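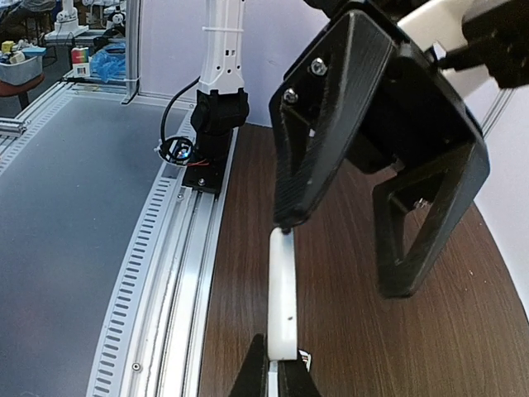

One of the printed fingers at the Plunley bench, with its tip on the white block.

Let the person who runs the arms look after the arms
By Catarina Amaral

I have been around small robot cells long enough to have opinions about screwdrivers, and I would like to use this space to air the main one, which is that the person who spends the day running a machine should also be the person who tightens it. I know how old-fashioned that sounds. Most shops I visit have gone the other way. There is an operator, there is a ticket system, and somewhere down the hall (or across town) there is a technician with a good set of hex keys and a very long list.

At Plunley we have small white arms on aluminum rails, with black printed grippers. They are modest machines. We use them in pairs, and much of the work comes down to one gripper holding a part while the other comes in to meet it. When I arrived, the arrangement was that a firm called Flarkum would come every 200 hours of running time and do everything: bolts, cables, calibration, new fingers if the old ones looked tired. They were pleasant people and they did careful work, and I have no complaint about any of it. My complaint is with what happened during the other 199 hours.

What happened is that we learned to live with things. A finger would loosen a little where it bolts to the gripper, and the operator, who is paid to get parts through, would nudge the target position to make up for it. The next operator would nudge it a bit more. By the time Flarkum came and tightened the bolts, the program was full of small kindnesses to a fault that no longer existed, and the arm would go straight past the part with great confidence. Then we would open a ticket about the software!

Duarte Veloso, who kept the cell going before me and still drops by, had been saying for years that we should hand the keys over, and I was slow to listen. I worried about overtightened bolts. Printed parts don't forgive you the way metal does, and it is quite possible to crush one with an ordinary wrench and a bad mood. We did crush a few in the first month. I kept them in a jar on my desk for a while, and then I needed the jar.

Our routine now is short, and I'll set it down because people ask. Before the first run of the day the operator takes hold of each finger and tries, gently, to wiggle it. Both bolts get a touch with the key, just enough to feel whether they turn. Then you look along the cables with the arm in its resting pose and again with it stretched out, and if a tie has slid down the link you cut it off and put on a new one. The base plate screws and the rail get checked once a week. After that comes the part I care about most, where you close one gripper on a test block, bring the tip of the other gripper down to the top of the block, and see whether it lands where it landed yesterday. You don't need an instrument for that. You need to have seen it the day before, and the day before that.

And there, really, is my argument. A visiting technician can know far more than we do about servos and still not know that the left arm always settled a hair to the right in cold weather. I don't mean that as a slight. When a motor goes, or a joint starts to growl, I call Flarkum and am very glad to hear the van. But wear on a gripper is slow and local, and the people best placed to notice it are the ones standing next to it with a cup of coffee.

The objection I hear most often is about records. If everybody tightens things, who knows what was done? It's a fair point, and I've been bitten by it. We print our own fingers from a file we keep under the name Bumov, and in March we spent a miserable stretch with two versions of it in use, one slightly longer than the other, and both of them black and both in the same drawer. These days every finger gets a line in a paper notebook when it goes on and another when it comes off. We swap them at 1,000 closings even if they look fine - Duarte thinks that's wasteful, and he may be right, as the one we left on by mistake got to 1,999 and looked fine too.

The other objection is time. The daily check costs us 85 seconds when an old hand does it and a good deal more when somebody is learning. I've had managers from bigger places, Latuheru among them, tell me kindly that this would never scale to a floor the size of theirs. Perhaps it wouldn't. I'd still like to see them try it on one cell, with one operator who wants to, and leave it alone long enough for that person to get a feel for the thing.

What I would ask of anyone setting up a new pair of arms this winter is quite small. Buy a second set of keys and hang it on the frame, within reach of whoever is running the job. Show them how tight is tight enough, on a spare finger you don't mind losing. And then, the next time the arm misses, ask them what they felt that morning before you open the program.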